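Filed under: Diary / House / Damp

January, evening

The logger stopped one short again. A full day at one reading per minute should give 1,440 rows, and the file has 1,439. I assumed at first that I had lost a row in the copying, so I did the transfer a second time and compared the two files, and they match. The missing minute is at midnight. The clock in the Zusteck seems to write its date stamp in the same slot as the reading and the reading loses. It makes no difference to any average I care about, but I have put it in the notebook so that I don't go hunting for it again in March.

Position of the sensors is unchanged from last week. One is in the bedroom on the inside of the north wall, at the height of the skirting. One is in the bathroom above the door. The third is in the kitchen on top of the wall cupboard, where it is out of the steam from the kettle but still in the same air. The outside one hangs under the back step in its louvred box. I changed its battery this morning. The old one still had charge in it, but the signal had been dropping out on cold nights and I wanted to rule the battery out before blaming the wall.

Bedroom first, as that is where the mould is. Relative humidity sat high all night and climbed steadily from the time the door was shut. Two people asleep in a closed room will do that. The wall surface was colder than the air by more than I had expected, and by the early hours the surface must have been close to the dew point for most of what was left of the night. I say must have been. The probe taped to the plaster reads the tape as well as the plaster, and I haven't yet found a way of fixing it that I believe. Heat-transfer paste would be better but it would mark the paint.

After breakfast I opened the window wide for the length of time it takes to wash up, then shut it. The drop was quick and large. The recovery was also quick, and that is the part that interests me. Within an hour the room had come back most of the way with nobody in it. The air had been changed completely, so the water was coming from somewhere else: the mattress, the curtains, the books, the plaster itself. The manual for the Jitarness has a paragraph on this which I had skipped. It says that a dehumidifier in a furnished room spends its first several days drying the furniture, and that the tank should not be used to judge the state of the air. I had been using the tank to judge the state of the air.

So I have started keeping the two figures apart. Tank volume goes in the left column and humidity in the right, and I no longer try to divide one by the other.
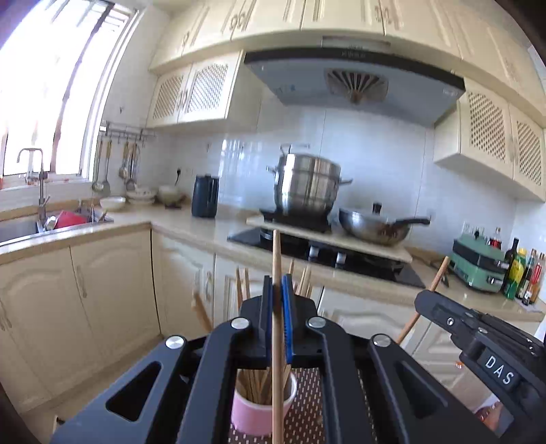 Moisture held in materials is the subject for the rest of this month. The usual text gives curves for timber, cotton, wool and gypsum, each showing how much water the stuff holds at a given humidity once it has been left long enough to settle. "Long enough" is not defined. Thick timber takes weeks and thin timber takes hours, and I wanted something thin, plain and unvarnished as far as I could tell, that I could put on the scales without taking the house apart. We keep a pink cup packed with wooden chopsticks in the kitchen, and it occurred to me over lunch that a bundle like that is a fair quantity of dry timber with a great deal of surface. I took the whole lot as one sample. Weighed on the Onent scales, less the cup, it came to 149 grams, and that is the starting weight for everything below.

The scales are a kitchen pair and resolve to a gram. That is coarse. If the curve for timber is right I should expect a change of several grams between the driest room and the dampest, so a gram of resolution gives me a yes or a no and not much in between. I checked for drift by weighing the same bag of salt before and after each reading. No drift that the display could show.

Procedure, so that I can repeat it. Weigh in the kitchen. Lay the sticks out singly on a wire rack so that air can get all round them. Put the rack in the bathroom with the door shut and nobody showering. Leave it for eight hours. Weigh again, quickly, in the same place as before. Then back to the kitchen on the rack, and weigh once more before bed to see whether the weight returns.

It had gained by the afternoon and had lost most of the gain by bedtime. Most is the word I would underline. Timber doesn't come back down along the same line it went up, and the text has a name for this and a pair of curves that never quite meet, but with scales like mine I can't honestly separate that from the rounding. It may be that the sticks simply wanted longer. I will run it again with two nights on the rack.

There is a mistake in the design which I noticed only when I was writing it up. The kitchen isn't a fixed reference. We cooked rice and a pot of greens between the second weighing and the third, and the kitchen sensor shows a clear hump from the time the water boiled until well after we had eaten. The extractor brings it down faster than I would have guessed. With the extractor off and the window shut, on a night last week, the hump was lower but much wider, and the total area under it was greater. I prefer the tall narrow one. It gives the walls less time to take anything up.

Wen-hsiung Shek came up at about six to look at the bedroom wall. He rented the flat below for nine years before he bought it and he has the same north corner with the same stain, a little lower down. He put the flat of his hand on the plaster, then on the internal wall, then back, and said that his was worse before he moved the wardrobe. I asked how far he had moved it. He held up his hands to show me the gap, and it was wider than ours. We have a bookcase hard against that wall. I had thought of it as insulation, and I suppose it is, on the wrong side: it keeps the warm air of the room off the plaster and leaves the surface behind it colder than anywhere else. I have marked it in the plan. The books will have to come off before it can be shifted, and there are a lot of books.

He also told me that the gutter over the corner was replaced by a firm from Pan, the village and not the shop, and that the downpipe was joined on with a length of a different section. He thinks it weeps at the joint in heavy rain. If so, some of what I have been calling condensation is rain. The two can be told apart in principle. Condensation follows the temperature of the surface and rain follows the weather, with a delay for the thickness of the brick. In practice we have had cold and wet together for most of the month and I can't pull them apart from the data I have. What I need is a cold dry spell, or a mild wet one. Forecast says neither.

He stayed to eat.

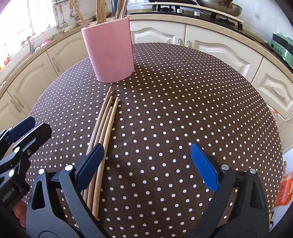
Four out on the cloth, the others still in the pink holder.

After he had gone I went back over the bathroom record. The peak after a shower is so sharp that at one reading per minute the top of it is probably clipped. I don't need the top. What matters is the tail, and the tail in the bathroom is long, longer than the kitchen's, even with the fan left running on its timer. I took the cover off the fan and found a mat of grey fluff over most of the grille. Vacuumed it, put the cover back, held a square of toilet paper to it. The paper now stays up on its own. I had not done the paper test beforehand, which was careless, so there is no before to set against the after. Tomorrow's shower will have to serve for that, compared with this morning's.

The Jitarness has gone back to the bedroom for the night with the hose run into the bucket. It is noisier on the boards than it was on the carpet. I have stood it on a folded towel and will note any change in the towel.

To do:
Move bookcase off north wall. Same gap as downstairs.
Repeat the timber weighing, two nights, with no cooking before the last reading, or else do the last reading in the hall.
Find out whether scales that read to a tenth can be borrowed.
Look at the downpipe joint from the landing window next time it rains hard.
Ask Zusteck about the midnight row. Low priority.

Window in the bedroom is open by a finger's width as I write this. The outside air is cold but holds very little water, and it dries the room as it warms. The heating will pay for it. I haven't worked out how much, and I would rather see the wall surface go one night above the dew point before I do the sum. Bed.

Recent entries
Where to hang the outside sensor
The tank, the hose and the bucket
Probe tape: three kinds tried
Reading the plaster with the back of a hand
Extractor on, extractor off
Notes on a north corner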